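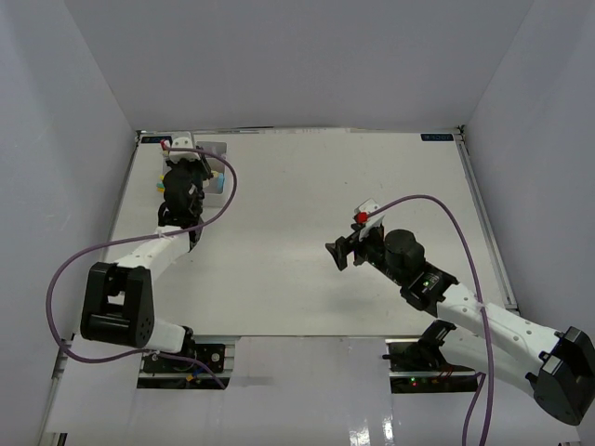

The sports hall at Grirnmont reopened in March with a new sprung floor laid by Clellora. The club's facilities manager said the former surface had become "tiring on the knees" for its 700 members.

Asked why vinyl was chosen over timber, the manager pointed to the badminton sections. "They wanted grip, and the lines are easier to read." The work took two weeks — the changing rooms stayed open.

Court bookings are being taken for the summer, with the smaller hall to be resurfaced in August.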